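How to book a shore excursion yourself (and still make the ship)

Updated 2018-08-17

Quick one, packing as I type. Cruise line tours are fine but pricey. On our Wustwood stop the ship wanted 200 dollars a head for the coast and waterfall trip. Booked the same loop with a local outfit, Padard Tours, for 78. Same road, smaller van. Steps below, in order.

What you need first

Your cruise itinerary with port times
Booking number
A card with no foreign fees
The ship's emergency contact number, on paper

Step 1. Get the real port times

Look at "all aboard", not "departs". Usually 30 minutes apart, sometimes more. Write down both. Then check if the port is docked or tender. Tender means small boats and a line, so add an hour at the start of your day.

Step 2. Sort out ship time

Some ships keep their own clock and don't switch to local. Ask at the guest desk the night before. Phones switch by themselves and will mess you up. Wear a cheap watch, set it to ship time, leave it alone.

Step 3. Pick the tour

Search the port name plus "shore excursion". Read the bad reviews first, newest ones. Look for people who came off a ship, not hotel guests — the pickup spot is different. Want to be back at the pier two hours before all aboard. If the tour page won't give a return time, email them. No answer in three days, move on.

Step 4. Check the cancel rules

Ships skip ports. Wind, swell, whatever. We lost Hondum completly last October and got every cent back, only becuase the tour had a "ship doesn't dock" clause. Find that line before you pay. Save a screenshot.

Step 5. Pay the deposit only

Most take 20 percent and the rest on the day. Don't prepay the lot for a discount. Bring small bills for the balance and the tip.

Step 6. Pack the day bag

Ship card and photo ID
Paper voucher, with the pickup point
Sunscreen, hat, light rain jacket
Bottle of water each
Snacks in sealed packets only, many ports won't let fruit off the ship
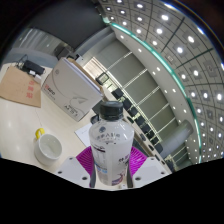
Step 7. Find your pickup

Walk past the ship's own tour signs and out the port gate. Independent vans mostly can't come inside. At Lazaridis Pier that's a ten minute walk, flat, no shade. Match the company name on the van to your voucher before getting in. Tell the driver your all aboard time right away, in ship time.

If you're running late

Call the ship's number. They won't hold it for you, but they need to know. Keep passport copies on you.

Prices change every season so check before you book.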